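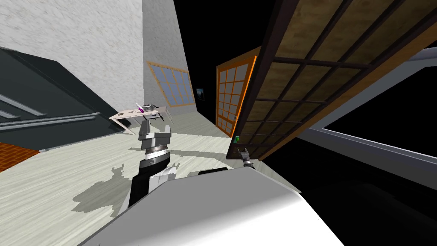
Ticket: sim camera comes up crooked
Opened by: Ludivine Hoarau
Status: open

So I'm finally running the Surngate sim on the shop computer and the whole room loads at a steep slant - walls, floor, desk, everything. Past the gray wall with the window it's just black. The arms look fine to me and the gripper on the middle one is open.

Tried so far:
Restarted, same thing.
Swapped in the old Tusstead room file, still tilted.
Zeroed the camera roll and let it go 3,000 steps. No change!

Woo-jin Kwak replied, 9:40 pm:
Check the head mount in your robot file. Mine had the camera angle in degrees and the loader wanted radians.

Ludivine:
Ooh, mine says 40. Changing it tonight - I'll post the log after.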